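How many edited photos is normal for a charity dinner?

Community Help > Events and Functions > Photographers

Posted by stondcombe_jo

Hi all, hoping someone with more experience can put my mind at rest. I'm on the social side of our rowing club and in June we had our anniversary dinner at the Prastgate Rooms. Sit-down meal, speeches, raffle, then a band until late. We hired a photographer for the first time, having always relied on people's phones before, and she was lovely on the night, no complaints at all there.

Her gallery has now arrived and there are 244 pictures in it. I was pleased until our chairman had a look and said he'd expected at least double that, and that we ought to ask for "the rest". Our agreement says "a full edited gallery for web viewing" and gives no number. It also says nothing about the unedited ones.

So is 244 on the low side for a five-hour do? And can I ask for the unedited files without being rude? There are two tables by the kitchen doors with hardly any pictures of them, and one of those had our oldest member sitting at it, which is what has really set people off. I don't want to fall out with her as we'd like to book her again.

Also, if anyone knows, can members order prints straight from a gallery or does it all have to come through me? I've had so many emails about this already!

2 replies

Marisol Barrera

I've photographed dinners and balls for years, mostly along the coast, so I'll give you the view from my side of it. 244 for five hours sounds perfectly fair to me. I handed over 259 from a black-tie do last winter and that was a longer night with a bigger room. People sitting and eating don't make good pictures (nobody thanks you for the one with the fork in their mouth) so there's a good hour and a half in the middle where most of us put the camera down, or go round the tables once and then leave everyone in peace.

As for "the rest", I wouldn't use those words to her. What's left over is mostly blinks, test shots for the flash, and three goes at the same group where somebody was looking at the band. I don't give mine out and I don't know many who do. It isn't meanness, they're just not finished, and once they're on Facebook they've got your name on them.

The two tables are another matter and I would ask about those. Something like "we've noticed tables such and such are a bit thin, would you mind having another look for anything of them, especially this lady?" Send her a picture of your oldest member so she knows who she's looking for. I've had that exact email and I went back and found 3 that I'd passed over because the background was messy. I cropped them and sent them on the same evening, and everyone was happy.
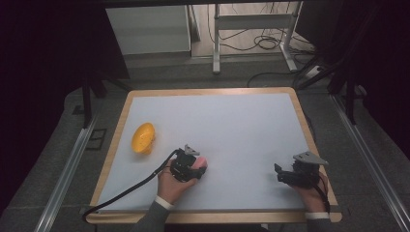 Marisol Barrera
Member, Events and Functions
Last edited Sunday, October 25, 2020

Coming back to add the bit about prints, which I forgot. It depends which gallery service she uses. Mine is on Lumbao and there's a switch for it – if I turn it on, anyone with the link can order and it goes to their own address, and you as the organiser never have to touch it. If it's off, they'll only see the pictures and no basket. So ask her to check, it might be a thirty-second job at her end. Do ask how long the gallery stays up as well. Plenty of them close after a set time and then you'll be paying to have it opened again, and there's always one couple who only remember at Christmas.

For next time, get a rough number in the agreement, and a line saying one picture of every table before the starters go out. I like being told that. I'd much sooner have a list than guess who matters to you. Put the names of anyone getting an award on it too, and who they'll be sitting with.

Clundeo_Pete

we had more than 20 people moan about ours and it was free!! my brother in law did it. tell your chairman to take them himself next year

seriously though check if you can download them full size, ours were tiny and came out all fuzzy when we tried to put one in the newsletter. had to go back and ask for the big ones. she might have sent a separate link for that, look in your junk folder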